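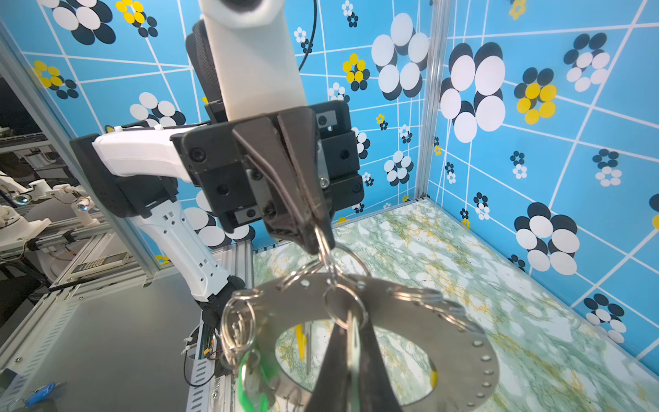

Neelam Gautam
@neelamgautam
15 April 2023

ok key people, I need to talk about key storage because I have finally had it with the bowl

1/ The bowl by the door had 11 keys in it. I could name the lock for 2 of them. The rest came with us from the old apartment on Birkaveck and have been riding along ever since, like cousins at a wedding

2/ So I'm switching to a big flat metal ring, the kind with a row of little holes along the edge so every split ring gets its own spot. My aunt had one at her laundromat and I was obsessed with it as a kid (the NOISE it made!!)

3/ Things I've learned so far. Split rings are murder on fingernails. Slide a staple remover in the gap, it opens right up and you can feed the key on without swearing

4/ Second thing: color tags. Green is outside stuff for me, so shed, side gate, bike lock. I tried writing full labels and ran out of room at "upstairs bathr"

5/ Also please don't put your address on a tag. I did this for years. My sister saw it and made a face I still think about

6/ Does anybody recognize a short stubby key with 354 stamped on it? It's not the mailbox, not the filing cabinet, not the suitcase. I tried it in the piano bench. We don't even lock the piano bench

7/ Update, several of you said cash box. We did have a cash box! It went in the yard sale in February. So somebody out there has a locked box and I have their key, sorry to that person

8/ For everyone asking what I do with the mystery ones: they get their own small ring at the end and if I haven't needed them in 100 days they go in the scrap metal bin at the hardware store. Ask at the counter first, not every store takes them

9/ My husband wants to know where a ring that size is supposed to go when he leaves the house. It doesn't go anywhere, it lives on the hook! You take the one little ring you need and you put it BACK

10/ he has already put the car key in the bowl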